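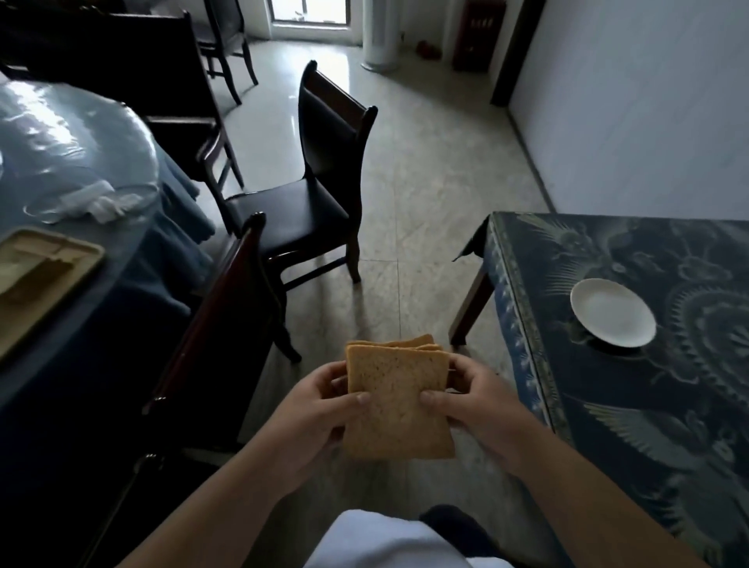

Vustwood Household Bread Survey
Second progress report, Feb 23, 2020
Prepared by Fatemeh Ghaffari for Lorraine Stockdale, Grusura

Diary collection closed on schedule. Of the 332 households enrolled, 80 withdrew or returned incomplete diaries and have been removed from the working file. Each remaining diary covers 14 days and records bread bought, eaten, frozen and thrown away.

Data entry is complete for the Heltumska district. Entry for Vustwood is behind — the paper forms used two versions of the portion question, and the answers had to be recoded by hand. Ismail Radwan checked 100 recoded forms against the originals and corrected the coding sheet.

Spending is within budget, apart from postage. We ask to move the unspent travel money to that line.

Next period: finish Vustwood entry, run the waste estimates by household size, and send draft tables to Beverley Pickering for review. The final report remains due in November.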